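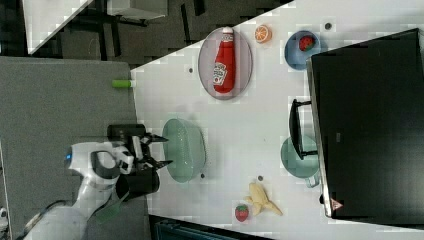
How does an auction work?

Have you ever seen somebody on TV talking so fast you couldn't catch a single word, while a whole room of people waved paper paddles around? That was an auction, and I love them! I've been going to old book auctions since I was small enough to sit under the chairs, so let me tell you how they go.

In a regular store, everything has a price tag. If a book says $8, you pay $8 and take it home. At an auction there's no tag. The people who want the book decide the price by taking turns offering more and more money. Each offer is called a bid, and the person who makes it is a bidder.

Everything for sale gets a number, called a lot number. A lot can be one thing (a really old atlas, say) or a whole box of things. I like the boxes best. You can dig through them before the sale, at a time called the viewing, and there's usually something odd at the bottom.

Let's pretend lot 45 is a book of sea stories printed in 1724. The auctioneer, who is the person in charge of the selling, might ask for $100 to start. A paddle goes up. Now somebody else has to offer more, so it's $120, then $140, and on it goes. When the bids stop, the auctioneer gives everyone one last chance and says "Going once, going twice..." and BANG, down comes the little hammer. Sold! If the last bid was $300, that's the price.

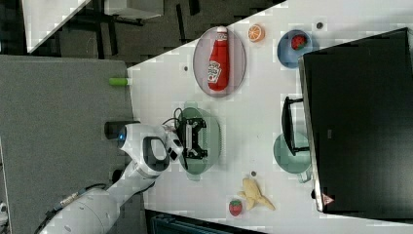

Well, almost the price. Most auction houses add some extra money on top, called the buyer's premium, and that's how they pay for the lights and the people who work there. I forgot about it the first time I bid by myself and had to go home without lunch.

Sometimes a seller doesn't want to let a thing go too cheaply. They can set a secret lowest price, called a reserve. If the bidding never gets that high, the lot isn't sold and the seller takes it back.

So why would anybody pay so much for an old book? Maybe there aren't many copies left. Maybe the writer signed it. I've also seen people bid like crazy on a plain school prize book, all scribbled in, just for the name of their own town on the first page. Old doesn't always mean expensive, though. Lots of very old books sell for less than a pizza!

And can you really buy something by scratching your nose? I've scratched mine plenty of times and never come home with a piano. Auctioneers are good at telling a bid from an itch, and if they aren't sure, they ask.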